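6 min read

4. Quotations without owners

The trouble with a military quotation is that it is usually better than the officer it is pinned to. Pîrvu and Sutcliffe traced 3000 sayings through the popular quote collections and found the same remark about mud credited to six commanders, two of whom had died before the mud in question. Our own sample, drawn from the Odton regimental papers, is smaller and no more dignified.

We sorted each saying by its earliest written source. A saying passed if it turned up in a letter, diary or court record made while the speaker was alive. Memoirs were set aside, as old soldiers tend to remember themselves speaking in full sentences. Najafi objects that this rule is too strict - he would let in memoirs written within four years of the event - and we tried it his way. Three more sayings passed. One of them was a complaint about soup.

Birthdays and death dates fared better, having been copied from service files by clerks with no interest in style. Ranks did not. Captains rose to colonel between one collection and the next, and a quartermaster at Drideck reached general without leaving the storeroom.
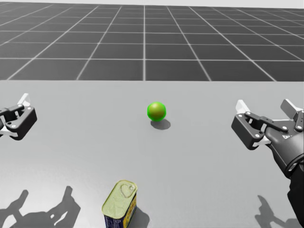 Promotion after death followed no pattern we could find, though it came faster to men with short names. Rathnayake suspects the typesetters. We have no better theory, and the next section turns to the court records, where the spelling is worse but the witnesses were at least under oath.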